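Cotura opens home repair library in Flellcombe

Household repair charity Cotura has opened a lending library for tools in Flellcombe, with 1,628 items ready to borrow.
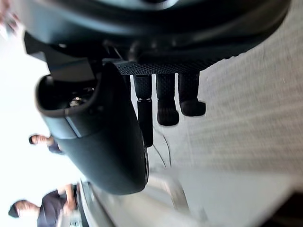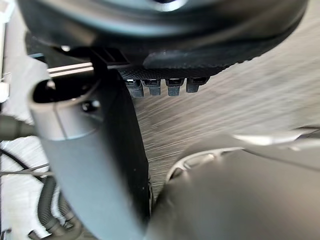
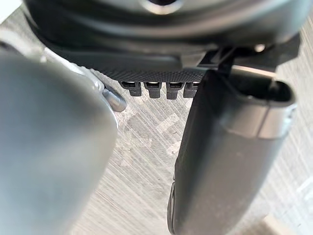
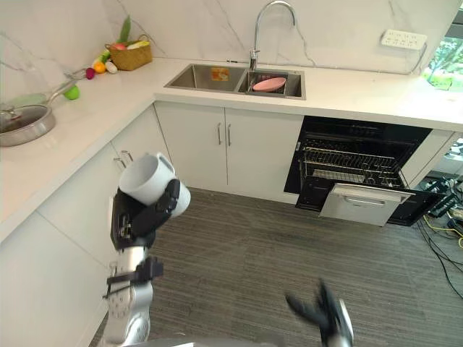

Last picture: kitchen worktop, sink and mug.

Members pay 6 pounds a month and may keep an item for up to 17 days – longer by arrangement. Zixuan Song, who manages the library, said: "Most people need a tile cutter once." Bookings are taken by phone until 6pm. A second branch, at Skudach, opens in December.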